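# Ruro spring build: gallery

I finally sat down and went through the photos from our club project, the one we've been calling Ruro since way back in December. We're a student robotics club, we meet in Pasberg, and this year we went for picking up everyday stuff with hand-held grippers before letting any motor near it. Click around, save what you like, and if you have better shots please send them to me!
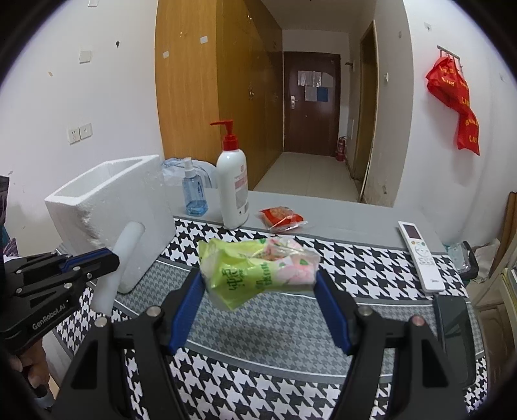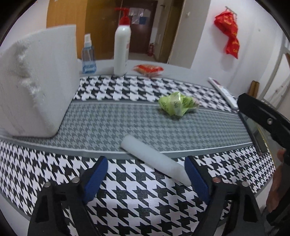
My part in all this was the object list, so of course that's what I'm going to talk about. Our first list was all blocks and balls, and we got bored with it in a single evening (so did the grippers, I think). So we swapped in things from kitchens and desks, and it got fun fast. Soft packages are my favorite. The green and pink one is crinkly and shiny, and you have to decide where to put those blue pads before you squeeze — go for the corner and you get a very different grip than you do going for the middle. We argued about that one a lot. I'm on team middle, and I've written four pages on it in the club notebook that I'm pretty sure only I have read.

The pump bottle with the red top went on the list too, as a "maybe later" item. Tall, narrow, and with that spout sticking out to one side, it's a whole different headache.

**The numbers, for people who like numbers.** By the end of the semester we had logged 327 picks that we were happy to keep, out of around 900 tries. I know that sounds rough! A lot of the early ones got tossed for boring reasons, like somebody forgetting to write down which object it was. We use a sheet called Nerkton for that (it's a spreadsheet with a silly name, please don't go looking for an app) and the newer version won't let you skip the object column.

**What's on the list now.** There are 12 objects, and I want to swap a few out before fall. A sock has been suggested. So has a bag of rice, which I'm all for as long as it's double bagged.

**Bhat.** That's our next build, the motorized one. The frame is drawn, the parts are half ordered, and I'll start a separate gallery once there's something to look at. If you want to help with wiring, come find me at the next meeting — we could really use a couple more people who don't mind tiny screws.

Page last updated May 2019.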